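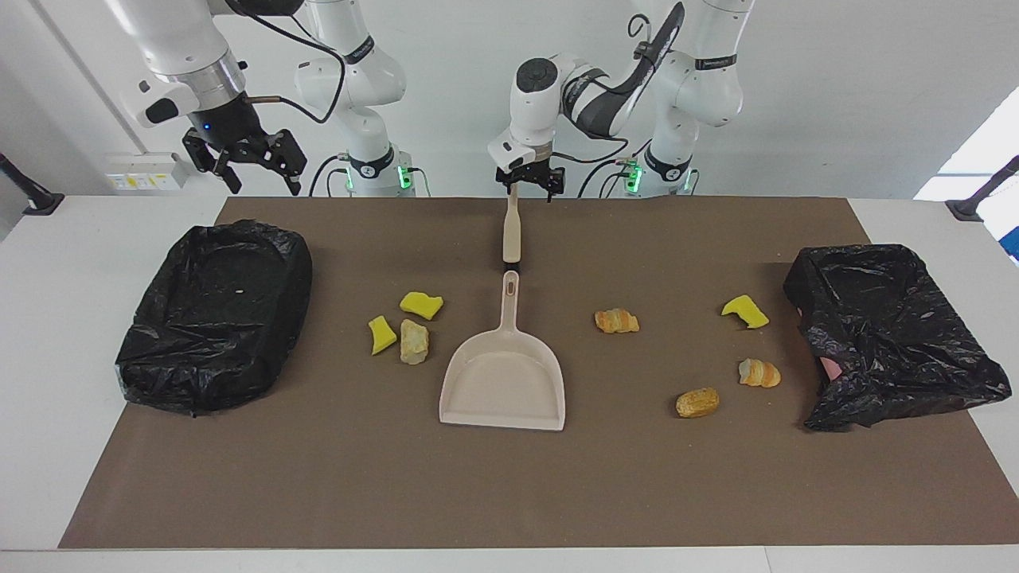 Section 3. Planning and Budgeting for Your Bench

Before you order anything, read this whole section with a pencil in hand. I set up our two-arm bench in Plarnville in March and bought a couple of things twice, so most of what follows is me trying to save you the postage!

3.1 Decide on the job first

1. Write down one job the arms will do. Ours was clearing a table: a dustpan, bread and bits of sponge to pick up, and a trash bag at each end of the mat.
2. List every object that job needs. Cheap stuff counts too.
3. Mark which items wear out. Bags and sponges go quickly, and real bread goes stale (buy it the same week you run).

Note: Pick a dustpan with a long handle. A two-finger gripper can take hold of the top end while the pan sits flat on the mat. I started with a stubby one from the hardware store and the wrist kept bumping the table.

3.2 Measure the table

4. Work out where the arm bases go before choosing a table. We have both at the back edge, which leaves the whole mat free in front.
5. Check the depth. I wouldn't go under 700 mm from the bases to the front edge.
6. Buy the mat after the table arrives. Mine is plain brown and covers nearly all of the white top, and I find light-colored things much easier to spot on it.

Caution: Leave slack in the gripper cables when you plan the spacing. A cable that looks fine at rest can pull tight when the arm reaches across.

3.3 Put numbers on it

7. Get two quotes for the arms. I asked Ganex and Venter, and the delivery charges were further apart than the prices.
8. Add $324 for the table and mat together. That's what I paid, cables and clamps not included.
9. Set aside $38 a month for consumables. Imad Moussa, who runs the Zikville bench, uses real croissants and budgets $60, so it depends on your taste in props.
10. Put stands and lighting on their own line. If you have a window near the table, price a blind too (I forgot, and it held us up for a week).

Note: Ask whether spare gripper fingers come in the box. Ours didn't, and they shipped separately.

3.4 Before you sign

11. Confirm the power outlets are within reach of both bases.
12. Walk the route from the loading door to the room with a tape measure.
13. Ask for the delivery date in writing, then move on to Section 4 for unpacking.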